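What the arms changed: a term at the Nistiditz bakery

Student project report, work and technology module
15th June

When we first asked Nistiditz whether we could spend part of our spring with them, we expected to write mostly about machines. They bake filled rolls and small pies for canteens, and since January they have been trying out pairs of robot arms on the bench work, meaning the putting of dough pieces into trays before they go off to the oven. We did learn a fair bit about the arms (more than we can fit in here!), but most of our notebooks ended up full of what people told us over tea, and so that is what most of this report is about.

The bench work was always done by hand and always standing up. A shift has a target of 2,000 pieces, and the people who do it talk about their wrists and lower backs the way other people talk about the weather. Everybody on the day shift had done a stint on the bench at some point, and there was a sort of pride in it, because new starters were put there first and you were not really considered one of the crew until you could fill trays and hold a conversation at the same time.

Now part of that has moved to a separate room, where the arms are taught and tested on a small scale before anything goes near the main line. Flenska supplied the arms and the training course, which ran for 21 hours spread over several weeks, and six of the bench staff put their names down for it. They go in for part of the shift and return to the line for the rest. It is quieter in there, you can sit for a good deal of it, and you can hear yourself think, which some people loved straight away and others found rather lonely.
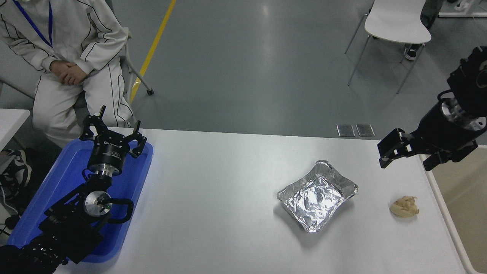
Malinowski told us the sitting down was the hardest thing to get used to, that for the first fortnight it felt like skiving, and that it was strange to come home with a tired head and perfectly good feet. The same conversation took in the question of pay, which came up in nearly all our interviews. Those who took the course were moved up one grade, but only for the hours they spend with the arms, so a payslip can now have two rates on it and people do compare them.

We handed out a questionnaire as well, with a lot of help from the shift office, and got 269 answers back across the three sites. We had hoped for more from the night shift, who were hard to catch, and we would do that part differently another time. The answers were warmer towards the arms than we had guessed. Most people said they would be glad to see the heaviest and dullest bench work go. Where they were worried, it was less about losing a job next month and more about what happens to the beginners' work. If the arms take over the bench, where does a new person start, and who do they chat to while they learn?

Dough was a subject all of its own. It is soft, it sticks, and it never comes out the same shape twice, and an experienced hand allows for that without thinking. Several people said that having to explain to a trainer how they pick up a piece had made them notice their own skill for the first time in years. We thought that was rather lovely, and it came up often enough that we gave it its own heading in our coding sheet.

The site at Nunutitz has not started with the arms yet. There the staff have asked for the course to be open to part-timers too, and for the two rates to be sorted out beforehand. We would support both. We would also suggest keeping one hand-filled bench running for new starters, even if it only does 1,000 pieces a shift.

Our thanks to everybody who let us get in the way. The questionnaire and the interview guide are in the appendix, along with the consent form.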